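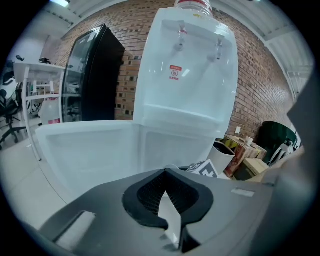 Re: [handheld-demos] grip width drifting between sessions

I'm going to disagree with the Narik folks on one point, politely, and then at length. The drift you're seeing in the recorded grip width is real, but I don't think it comes from the sensor. I think it comes from the people. When we started on the water dispenser task at our Riltinport site, everyone closed the cabinet door down below in whatever way felt natural to them, and there are apparently as many natural ways to close a door as there are people with wrists. One person hooks the edge with the finger pad. Another shoves it with the side of the gripper, so the width reads fully open the whole time and the policy learns that doors are closed by leaning on them. It does this very faithfully, I should add.

On 4/3/24, a list member at Narik wrote:

> We have 561 demonstrations of cabinet and drawer tasks, all with the
> handheld unit. Between the first batch and the second the mean grip
> width at contact shifts by 2 mm. Same operators, same doors.
> Recalibrating before each session did not remove it. Has anyone
> else seen this? We are considering throwing out the first batch and
> would prefer to be talked out of it.

Consider yourselves talked out of it, or at least delayed. Before you delete anything, sort the episodes by operator and look at the first second after contact. We did this with the Sunden drawer set and the "drift" split neatly into two piles: people who had been shown a recording of somebody else's demo, and people who had been told "just close it." The second pile was mine. I had given the instructions.

Other things I'd check, in the order I wish I had checked them:

Marker visibility. If the hand turns far enough to lose the card for a few frames, the pose gets filled in and the width looks fine and means nothing.

Speed. Our operators got faster as the afternoon went on. By the end they were swatting. Replay on the arm was exciting.

Teleoperation as a cross-check. We recorded 53 episodes of the same task with the remote rig, and it was slow and miserable -- but nobody swats a door through a remote rig, so the contact phase is very clean. I would not want to collect a whole set that way. As a ruler to hold up against the handheld data, it's good.

The Wragg calibration script has a flag for dumping width and pose per frame to a text file. Use that one; the plotting option smooths everything, including your problem.

If you can share 10 or so episodes from each batch, I'll run them through our sorting script in May, once the arm is free again. Please leave the operator IDs in. Initials are fine.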